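From: Farzad Kiani
To: Nikisthorpe Parcels list
Date: 26 February 2021
Subject: Re: Small things in the box

Najafi wrote:
> I'm packing a box to send to my son in his new flat, mostly snacks and
> bits for the bathroom. Last time I filled it in any order and when he
> opened it the tissues were flat and one of the bags had split. Do people
> on here wrap the little packets again, or put them all in a carrier bag,
> or just tip them in? Also, is it worth paying for a stronger box? The
> Kadora ones are 50p more each.

I don't wrap them again. It takes ages and the person at the other end has to undo it all. I put the box on the bed so that I'm not bending down to the floor, and spread whatever is going in beside it. Then I sort by how easily a thing is squashed, which isn't always how heavy it is.

Sealed packets with small dry bits in them can go almost anywhere. Check the seam first by pressing the packet gently next to your ear. If you hear air, put a strip of tape across it. Thin clear film is the worst for splitting, so keep those away from anything with a hard corner.

Pocket tissues I lay on their side or at a slant down near the bottom, where they fill an awkward gap. They only go flat if something heavy sits on them for the whole journey. Soft bundles go in after that and can be pushed about until they fit.
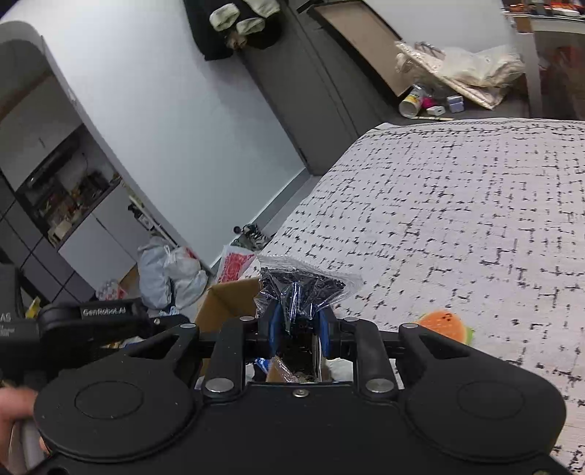
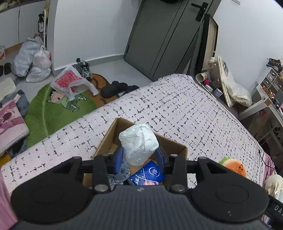 A clear packet of small dark bits, then a white bundle over the box with the blue Vinda tissues lying inside.

On the carrier bag question, I tried it in December and wouldn't again. Everything slid to one end and the other half of the box was empty space. If you want to keep food apart from toiletries, a piece of card stood up across the middle does it. Soap must be kept away from biscuits whatever you do. I learnt that with a parcel to my sister.

As for the box, an ordinary brown one is fine if it hasn't been wet and the bottom is taped twice. I've not used the Kadora ones. The Pramov counter will weigh it for you before you seal it, so leave the top open and take your tape along. They did mine last month and it was two grams over, so out came a packet of raisins.

Have you got a size for your box? If it is one of the tall ones I would do it a bit differently.

Farzad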